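Cell 2 notebook – equipment list for August request
Thursday, 9:40. Faraji Sang wants numbers by end of day.

1. Wrist and fingers
Present fingers run on spares only. Nancombe quotes 717 per finger set, pads included. Request 2 sets. Handles and rods are where most of the pad wear comes from, so the C-clamp stays in the test set.
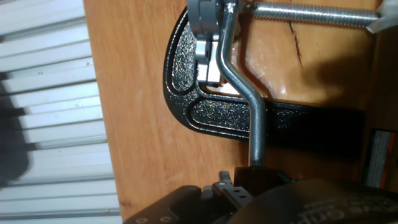 2. Board and table
Keep the slotted table. Varnished board gives glare under the overheads; ask Wistatura for a matte panel in the same size. Cheap, goes under consumables.

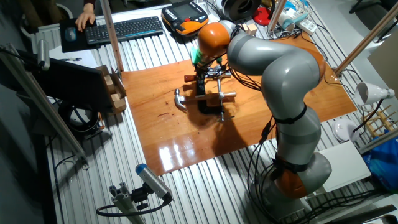
Hammer and clamp crossed on the board, gripper above.

3. Fixed camera
The stand at the front is fine mechanically. Kaijage unit is 3,020 with lens and cable. Lead time 6 weeks – order has to go in before the arm service or we lose the slot.
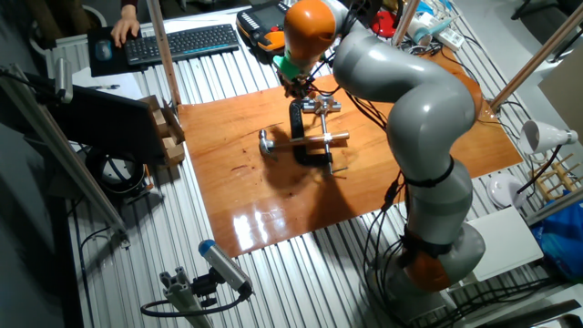

Second fixed view would help with overlapping tools, but two units puts us over the line for this request. Move it to the spring list. Faraji disagrees, will raise it with him separately.

4. Lighting
Prerorine diffuser panels, price not in yet. Glare is still bad on the wrist view, and a desk lamp does not fix that. Try one panel before committing to a full set.

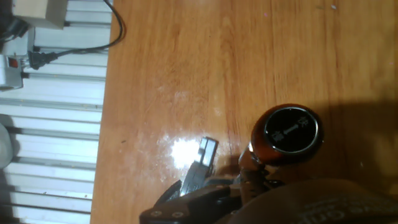 Wrist view, glare spot left of the fingertip.

Subtotal so far: fingers 1,434, camera 3,020 = 4,454. Board and diffuser open. Cable ties and sleeving from stock.

To do: chase Prerorine, get the matte sample, check whether Nancombe ships pads separately.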